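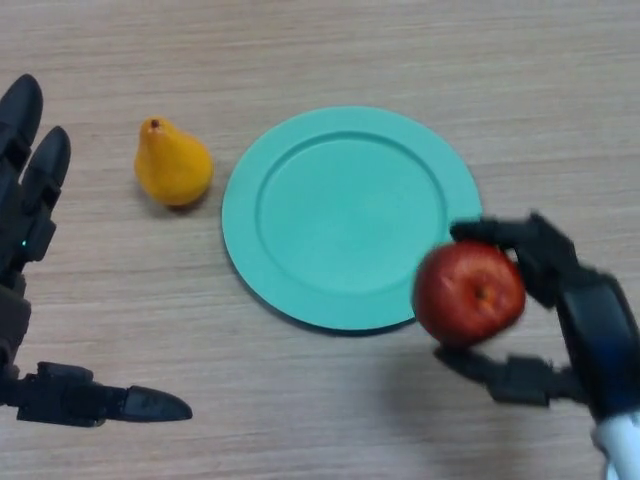

Two-handed tabletop set: apple in the right hand, pear waiting its turn.

Zedbridge Tabletop Demonstration Kit

If you have ever tried to teach a pair of robot hands something as plain as putting fruit on a plate, you'll know how much of the week goes into the recording (and how little into the clever part!). The Zedbridge kit grew out of that at our workshop in Stolberg. Rainer Görtz wanted a table he could leave set up from one month to the next, and Doğukan Tatlı wanted episodes he could load into training without cleaning them up by hand first, and what we sell today is more or less the two wishes bolted together.

An operator guides both hands through the task while the head camera and the joint positions are logged on one clock. Every episode is saved with its task sentence, such as "put the apple on the plate," and you can mark a fumble as a fumble and keep it. Please do keep some! Our own policies got noticeably steadier once they had seen a few poor grasps put right. 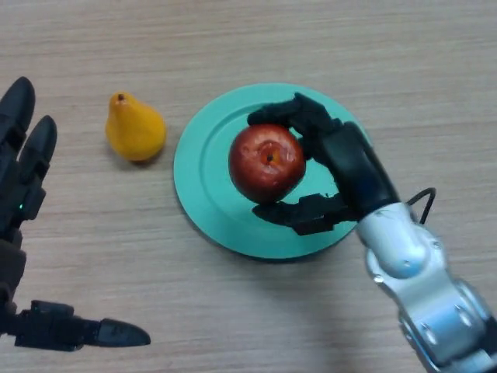

Right hand closed on the apple over the plate, left hand open.

We like fruit for a first task. An apple and a pear ask for quite different grips, and a plain teal plate stands out nicely against pale wood, so the person reviewing can judge an episode at a glance. Record both hands even when only one has a job to do, or the idle one tends to wander later on.

What comes with it
Recording software, two operator seats
Head camera mount and calibration board
Egger tabletop, light wood finish
Starter set of 2482 reviewed episodes across 52 task sentences
Printed operator guide

Robot arms and hands are ordered separately. Tell us what you already own and we'll check it against our list before you spend anything.

Episodes export in the Cekside format, or as plain video with a table of joint values. The starter set takes up 1067 GB, so we ship it on a drive.

Order no. 2000. Next batch leaves Stolberg in June.
Page updated 2019-01-25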